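COMMUNIQUÉ DE PRESSE

Quintana, le 23 juin 2018

Estamside ouvre à Quintana une salle de pesée et de tri des pochettes d'expédition, lumineuse et pensée pour les petits vendeurs

Les petits colis souples ont enfin leur atelier ! Estamside, spécialiste de la préparation d'envois pour les boutiques en ligne indépendantes, met en service sa nouvelle salle de Quintana. Vêtements, accessoires, linge de maison : tout ce qui voyage en pochette plastique passera désormais par ici, avant de rejoindre le quai de Plisham.

Le poste de travail a été dessiné avec ceux qui trient tous les jours. Une table vert foncé, un bac, une balance, le convoyeur juste à côté : la pochette sort du bac, passe sur le plateau, puis file sur le tapis. Pas de demi-tour, pas de chariot à contourner.

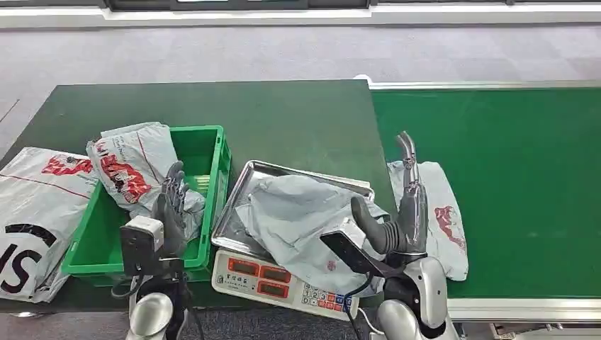
La table de pesée, avec la balance à plateau inox et le convoyeur vert à droite.

« Nous avions pris l'habitude de travailler dans un recoin, avec des piles de pochettes qui glissaient les unes sur les autres, raconte Neusa Coutinho, responsable du site. Le premier matin dans la nouvelle salle, toute l'équipe a voulu essayer la balance ! » La salle traitera environ 4000 pochettes par jour à plein régime, contre 1640 dans l'ancien local.

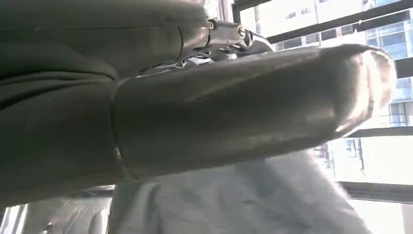

Estamside tenait à quitter le sous-sol, où les équipes travaillaient depuis l'ouverture du premier atelier. Lire une adresse froissée sous un néon fatigue vite, et les erreurs de tri arrivaient surtout en fin de poste. Le choix s'est donc porté sur un plateau à grande fenêtre, où la lumière du jour entre largement. L'éclairage d'appoint reste prévu pour les soirs d'hiver et les semaines de soldes.

La pochette souple est un drôle d'objet : elle se plie, se gonfle, cache son étiquette dans un creux. La consigne à Quintana est simple. On la prend par le milieu, on l'aplatit de la main, on la pose étiquette vers le haut. Celles qui débordent du plateau sont repliées une fois avant la lecture du poids.

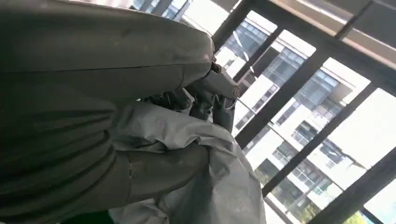
Matière claire et souple, toute en plis, côté fenêtre.

Le logiciel Kinus, développé en interne, enregistre chaque pesée et signale les écarts avec le poids annoncé par le vendeur. Les boutiques reçoivent le relevé le soir même et peuvent corriger leurs fiches avant l'envoi suivant. Deux formules sont proposées, au mois ou à la pochette, 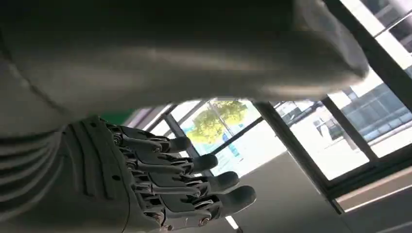

et la seconde est ouverte sans minimum d'envoi jusqu'à la fin du mois de juin. Les vendeurs qui dépassent 2000 pochettes par mois bénéficient en plus d'un créneau de dépôt réservé.

Des visites de l'atelier sont organisées sur inscription, avec démonstration au poste de pesée. Les journalistes sont les bienvenus, les vendeurs curieux aussi !

Contact presse : Neusa Coutinho, Estamside, site de Quintana | © Estamside, tous droits réservés | Haut de page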